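About Platudeck

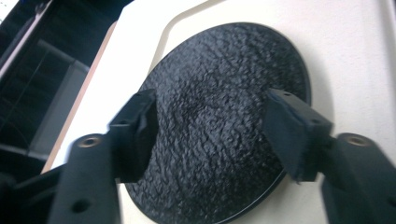

A textured black disk between the padded jaws of the hand-held gripper.

Platudeck makes a hand-held gripper kit for people who want to teach a robot a chore without first becoming roboticists. You squeeze, it grips, and the recording goes off to train the arm that will one day do it for you, slowly and with great seriousness.

Kiều Ung and Vlasta Kneževič started the firm in Skevham, in a unit behind a tile shop, after leaving jobs where robots were mostly discussed in meetings. There are 21 of us now. We still have meetings - they are shorter, as there are only two good chairs.

The Plusa kit comes with the gripper, spare finger pads and a manual of 78 pages, down from a good many more. Customers have sent us over 4,000 hours of recordings so far, a surprising share of them involving lids.

If you would like to borrow a kit before buying one, write to Vlasta. She answers mail before 10 a.m. and builds things after that.

14 shares | 2 comments

We use cookies to remember your settings. Accept / Manage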